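Tasters wanted for our spring drinks panel

Praddale Drinks Library is looking for people who love flavour and want to spend a few evenings talking about it. We collect old recipes for cordials, shrubs, barley waters and other soft drinks, make them up again in our kitchen at Talarard and write down what they taste like. The recipes are wonderful, but plenty of them say things like "sharpen to liking", and that is where you come in!

You don't need any training. If you can tell us that something reminds you of pear drops, or wet leaves, or your gran's rhubarb crumble, you are exactly who we want. We'd be especially glad to hear from people who grew up drinking things we have never heard of.

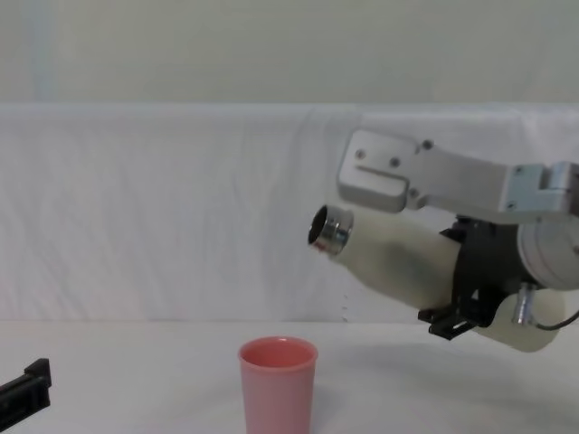

A cream-white bottle and a pink cup.

The panel meets for six sessions, one evening a week, finishing in May. Each session lasts up to two hours and covers seven drinks, with a proper break for bread and cheese in the middle (the talk over the cheese is often the best bit). We pay £50 a session plus bus or train fares, and everyone on the panel gets a copy of the finished recipe book, which Petridis is printing for us.

Everything we serve is alcohol-free. Some drinks contain nuts, milk or honey, so please tell us about any allergies when you write. You need to be over 18 and able to come to at least three of the sessions. The tasting room is on the ground floor, with step-free access from the car park on the Wavetti side of the building.

To apply, send us a few lines about a drink you remember well and why it stuck with you. Spelling doesn't matter and there is no form to fill in. Post it or drop it in at the library desk by Mon 9 December. We'll reply to everybody.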